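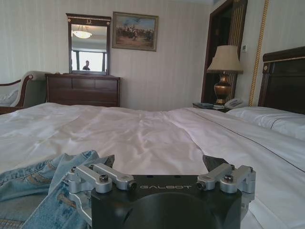
Gripper Trial Inspection Checklist, Bedroom Tasks

Unit under test: parallel linkage gripper, wrist camera fitted
Compared against: Gutis two-finger gripper, Morallow soft gripper
Arm controller: Inolard
Inspected by: Hazel Wojcik
Reviewed by: Mortimer Mercado
Date: May 20, 2026

Marks used: OK, OK with comment, Fix before run, Not checked. A "Fix before run" mark on any item in sections 1 to 3 stops the trial until the item is cleared and initialed.

1. Gripper hardware

1.1 Housing free of cracks, lettering side facing the camera. OK.

1.2 Hex screws on both finger linkages tight. OK with comment. One screw on the right linkage took a slight turn. Paint mark added so that movement can be seen at the next check. The same screw position was retightened in January.

1.3 Parallel bars move without binding, open to closed and back. OK.

1.4 Fingertips seated, no play at the mount. OK with comment. Left tip has a trace of side play, inside the limit. Replace both tips together when the limit is reached. Do not mix old and new.

1.5 Cycle count read from controller log. OK. 3,863 cycles since the last tip change. Inspection interval is 1,000 cycles, tip life is set at 9,000 for rigid parts and has not been set for fabric. HW to propose a figure after this trial.

1.6 Cable clear of linkage at full wrist rotation, both directions. Fix before run, cleared. The cable touched the lower arm near the end of travel. Tie moved back toward the wrist and the rotation repeated at low speed. Initialed HW.

2. Camera

2.1 Lens clean, mount screws tight. OK.

2.2 Both fingertips in view with the gripper open. OK. The tips sit to either side of the working area and leave the middle clear. On the Gutis unit the housing covers more of the view, and the camera bracket has to be raised to get the same result.

2.3 Exposure holds on white bedding. OK with comment. Wrinkles in the duvet stay readable at the fixed setting. Auto exposure darkened the fingertips too much and is switched off for all three grippers.

2.4 Mirrors and other reflecting surfaces noted. OK with comment. The dresser mirror reflects the window and a person. Detection is masked over the glass. The mask has to be redrawn whenever the base is moved – it does not follow the arm.

3. Work area and stops

3.1 Emergency stop tested from the operator position. OK.

3.2 Stop tested from the handheld unit. OK. Battery changed before the test.

3.3 Speed limit loaded and confirmed on the controller screen. OK.

3.4 Force limit loaded for soft goods. OK with comment. The Inolard profile for rigid parts was still active at startup. It loads by default after a power cycle. Check this item again after every restart, including restarts during a session.

3.5 Breakable or loose items outside arm reach. OK with comment. Table lamp and telephone on the nightstand are beyond the keep-out line. The line was checked with the arm extended and the gripper open, as the linkages add width on both sides.

3.6 Headboard and wall entered as collision surfaces. OK. Rope trim on the wall entered as part of the wall.

4. Test item

4.1 Garment matches the test sheet. OK. Light blue denim jeans, crumpled on the bed.

4.2 Pockets empty. OK.

4.3 Metal parts on garment noted. Not checked. The sheet has no field for buttons or rivets. MM to add one. Contact between metal and fingertip should be logged as a separate event.

4.4 Start position recorded. OK. Lower left of the camera view, close to the left finger linkage. An approach from this side needs the wrist turned first, or the linkage can press on the fabric before the tips reach it.

5. Comparison notes

5.1 Rigid angled tips are expected to do well on seams and thick folds. A flat single layer of denim is the harder case. Run both.

5.2 The Morallow gripper uses a different force scale. Do not compare raw controller values. Use the readings from the Dunleavy load cell for all three.

5.3 Same garment, same start side, same speed for each gripper. If the duvet is pulled out of place during a run, reset it before the next one and log the reset.

6. Reviewer comments (MM)

Item 1.6 should be checked before the stop tests on the next form, with the arm at low speed. Item 3.4 needs a change to the startup file and should not depend on the operator. Until that is in place, write the active profile name on the sheet at each restart.

Item 4.3 remains open. Runs may start, with the open item carried on the log sheet.

Release status: cleared for low speed runs. Full speed runs on hold until 3.4 is closed.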